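Open shelving

Open shelving is furniture or fixed joinery in which the shelves have no doors in front of them. The term covers single boards fixed to a wall, ladder-type racks, bookcases and tall units divided into compartments. It is used in kitchens, shops, libraries, offices and bedrooms, and is one of the oldest forms of household storage.

Types

Wall-fixed shelves rest on brackets, battens or hidden rods set into the wall. Bracketed shelves can carry more weight for their depth than shelves on hidden rods, and are easier to take down. Shelves built into an alcove are usually held on battens along three sides, so that the front edge is the only part without support.

Freestanding units stand on the floor and carry their load through side panels or posts. Many have a back panel, which stiffens the unit against leaning sideways. Units without a back depend on tight joints, cross braces or fixed shelves for the same purpose. Some can be reached from both sides and are used to divide a room.

Adjustable shelves sit on pegs pushed into rows of holes, or on clips hooked into slotted metal strips. Fixed shelves are glued, screwed or housed in grooves. A tall unit often mixes the two, with a fixed shelf near the middle to keep the sides from bowing.

Materials

Solid softwood is cheap and easy to cut but can warp in a damp room. Hardwood is stiffer and heavier. Chipboard and fibreboard are made in large flat sheets, take a painted or printed finish well, and are used for most flat-pack furniture. They sag sooner than solid timber of the same thickness, and swell if water gets into an unsealed edge. Steel is common in workshops and stockrooms, and glass is mostly kept for display.

Sagging

A shelf loaded along its length bends most at the middle. The amount of bending rises steeply with the distance between supports: doubling the span of an evenly loaded shelf, with the same weight on each part of it, makes the sag at the middle 16 times as great. Thickness works the other way, and a board twice as thick is eight times as stiff. A lip fixed along the front edge adds stiffness without making the whole board thicker.

Books are among the heaviest things kept on household shelves. Timber also goes on bending slowly under a steady load, a process known as creep, and a shelf that is straight when first filled may show a curve some years later. Turning a loose shelf over reduces the curve for a time.

Use in bedrooms

In bedrooms, open units are used for folded clothes, books, toys and boxes. They suit small rooms, where a hinged door would need clear floor to swing across. Common positions are beside the bed, at its foot, or along the wall facing it, with a gap left between for walking and for changing the bedding. White and other pale finishes are often chosen for narrow rooms on the grounds that they make the walls seem further away.

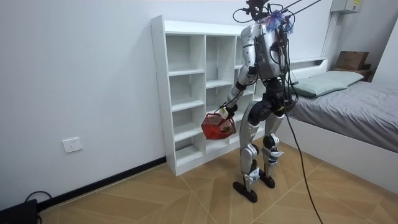 Depth matters more than height when shelves are used for clothing. Folded jumpers need a deeper shelf than paperback books, and a shelf too deep for its contents tends to collect a second row behind the first. Boxes that pull out like drawers are one answer - they also keep dust off whatever is inside.

Safety

Tall freestanding units can tip if a child climbs them or if the load is mostly near the top. Makers commonly supply a strap or bracket for fixing the unit to the wall. The fixing should suit the type of wall, as a plain screw driven into plasterboard alone has little hold. Heavy items are best kept on the lowest shelves.

Care

Open shelves gather dust more quickly than closed cupboards. Painted and coated surfaces are wiped with a damp cloth and then dried, while oiled timber needs a fresh coat of oil from time to time. Direct sunlight fades both book spines and dyed cloth, and may leave pale patches on timber where objects have stood.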